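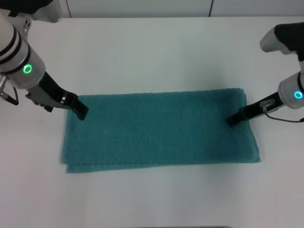 Valentin Zamfir wishes he had learned years ago that a hand towel folded lengthways first will fit almost any shelf. "I'd been doing it the other way round since I left home, and then wondering why the cupboard door wouldn't shut," he told us after the trial evening in Plarstead.

He'll be back on Monday, when Trovine opens the doors on Fold & Shelve, a run of free evening workshops on looking after the linen you already own. There are 180 places to fill across the spring, and anyone living in or near Plarstead can book one.

The idea came from Tururura, our repair and laundry room on Preda Street. People kept bringing in towels to mend and staying on to ask how we got ours to sit so neatly on the racks! Over the winter we mended 920 pieces of household linen, and a good part of the talk at the counter was about airing cupboards.

Each session lasts 2 hours and begins at 6 in the evening. We start with towels – hand, bath and the big awkward beach ones – and the long fold, where the cloth is doubled over along its length and smoothed flat from the middle outwards. Edges don't have to line up perfectly. A textured weave has a mind of its own, and a layer that peeps out at the bottom can go to the back of the shelf. After a tea break we move on to fitted sheets (yes, it can be done), pillowcases kept with their sets, and what to do with a cupboard that is too deep to see into.

Please bring two or three clean, dry towels from home, whatever state they're in. Thin patches and frayed hems are very welcome, and we'll show you a simple hem stitch for the ones worth saving. Tables, thread and needles are all there for you. Children can come along with an adult, and the room has step-free access from the yard side.

We're delighted with how the trial evening went. The room was noisy and friendly, and several people stayed behind to swap tips on getting musty smells out of old cotton. Those tips are going into a printed sheet that everyone can take home.

**Booking:** places are free but need to be reserved at the Tururura counter, any afternoon the shop is open.

**Press:** reporters and photographers are welcome at the opening session. Please let the Trovine press desk know by noon on the day.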